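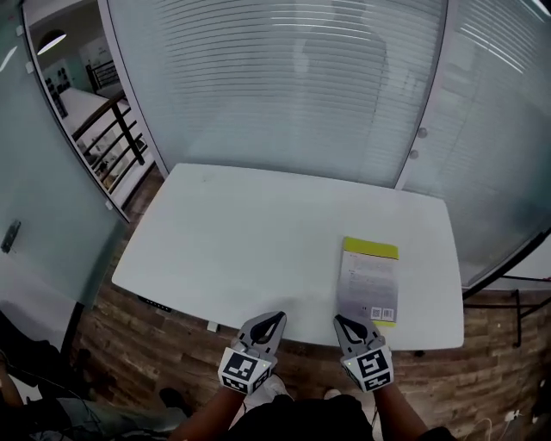

The pitch at Tandier went out to the packing staff in one paragraph. A machine would learn to handle flat packages by studying people, and the people would go on working more or less as before. Four months in, the second half of that sentence is looking shaky.

Tandier ships small orders for other companies, and it has signed up with a robotics developer called Plirkel. Under the deal, 8 employees spend part of each shift at a table with a gripper in each hand, picking up packages with claws when their own fingers would be quicker. The sessions are recorded. Plirkel wants 505 hours of this before it will put a date on a working arm. Tandier's managers first said September, and now they say "after September," a phrase that covers a lot of ground.

What does the work feel like? Slow, according to the people doing it. They have years of practice at sliding a thumb under a package and flipping it, and the grippers have no thumb. One packer told me she had become worse at her job on purpose so that a machine could become passable at it. Another liked the change, mainly for the quiet and the chance to get away from the belt.

The pay is the same. That bothers people more than the prospect of the robot does. A worker who teaches a trainee at Tandier gets a small bonus, and a worker who teaches the software gets none. The company says the sessions are "regular duties." It had no answer when I asked which duties they replaced, and the packers left on the belt say they have a fair idea, as the daily target there hasn't moved.

There is a precedent nearby. Baptista, a rival across the county, brought in a sorting system named Flirkero and promised that all 84 of its floor jobs were safe. On paper they were. Several of those jobs now consist of standing beside Flirkero and clearing jams, at hours the machine's schedule decides.

Tandier says its own plan is different. I asked to see the plan and was shown a slide. It had an arrow on it, pointing up, and the word "partners." The staff have asked for something in writing about pay, shifts and who owns the recordings. They are still waiting for a reply.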